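The Tray of Everything

How I stopped worrying and sorted the toys

Every house I have ever lived in has had one. My gran's was an old roasting tin by the back door, my first flat share had a salad bowl (with no salad in it, ever), and ours is a long wire-mesh tray that was bought for something sensible and has been filling up with balls, bricks and bits of cloth from the moment it came through the door. I couldn't tell you what the sensible thing was. Drying seed potatoes, possibly.

I got it at the Saturday market in Bullham, along with a dark green cloth that I now put down whenever there's sorting to be done, and I can't recommend that cloth enough. Small things show up on it, nothing rolls very far, and it makes the whole job feel a bit like a card game. You tip, you spread, you have a good look, and then you start with whatever is on top.

In our case that's nearly always fabric. Cloths get thrown in last and they hide everything, so out they come first: the cream one with the ribbed, cable-like texture, and the pale aqua one with the waffly knit that catches on absolutely anything with spikes.
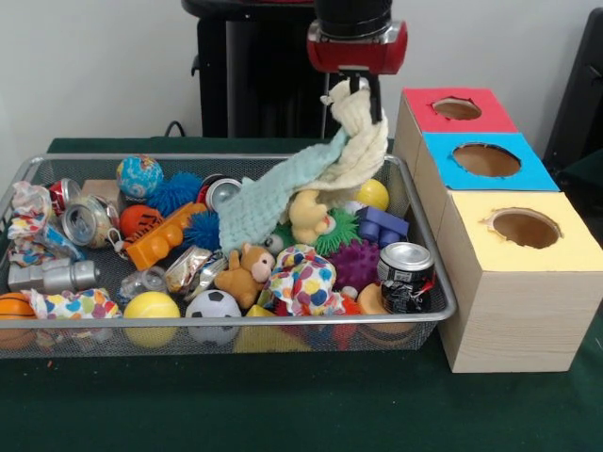 Once the cloths are dealt with you can get on with the rest, and it's a proper lucky dip. I have a soft spot for the globe ball, which is light blue and has been round the world in the sense of having been under most of our furniture. The spiky rubber balls are less lovable. They collect fluff like nothing else I own, and I've given up washing them by hand. Mine go in a mesh bag on a cool wash with the tea towels and come out looking very pleased with themselves.

Then there's the rubbish. I used to think of a toy tray as toys only, but drinks cans creep in, and crumpled wrappers, and I've learnt to be strict. A can is a can. If a child has made it part of a shop, it may stay until the shop closes, and after that it's recycling.

What changed things for us was the boxes. For years I'd gone in for deep tubs with lids, and a deep tub is only another tray with worse lighting. Then I saw the Nollau boxes at a friend's house in Jikbridge: square, with a round hole in the top of each and a different soft colour on every one, yellow, blue and pink. I went home and ordered 3 of them that same evening, glass of wine in hand, before I'd measured a thing!

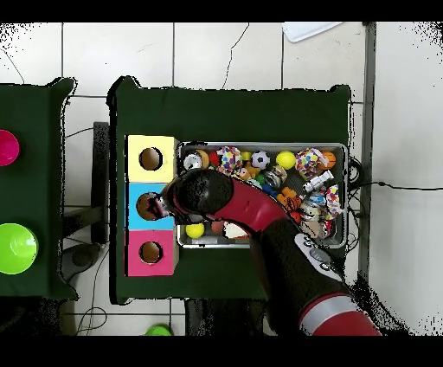
Yellow, blue and pink in a line, with the tray still to be tackled.

The hole is the clever bit. Dropping something through a hole is fun in a way that putting something in a drawer will never be, and it works on adults too. My other half, who has walked past a football on the stairs for a week at a time, will happily stand there posting balls until there are none left to post.

We did try labels to begin with. Balls in one, bricks in another, odds and ends in the third. It lasted until the first argument over whether a spiky thing with a face on it counts as a ball (it does, I maintain) and since then we've gone by colour of mood, more or less. I say the first thing goes in the blue one, somebody else picks the next, and on we go. I've read a good many tidying books that would be horrified. There's one by Rahman, 270 pages long, that wants every toy written on a card, and I got as far as page 189 before I used it to prop open the shed.

A few things I would pass on, all the same. Put the boxes beside the tray, close enough that you can reach without stretching, as the moment anyone has to get up they will wander off and make toast. Do the big things early. A chunky building brick takes up the space of four small balls, and once it's gone the tray suddenly looks half done, which cheers everyone up. And have one box, any box, where you allow the awkward stuff to go, the squashed drinks bottles and so on, so that you aren't jumping up to the kitchen every other minute. You can empty it at the end.
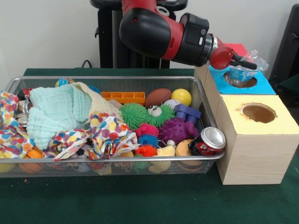 Cloths are the one thing I still haven't cracked. They're too floppy to post and too useful to banish, so the polka dot one, the mint muslin and all their relations tend to end up back where they began. I've tried rolling them. I've tried a hook on the wall, which held for 5 days. At the moment they get folded into quarters and laid along one end of the tray, and by teatime they've been turned into a cape or a river or a bed for a baseball, and I fold them again when I go past with the washing.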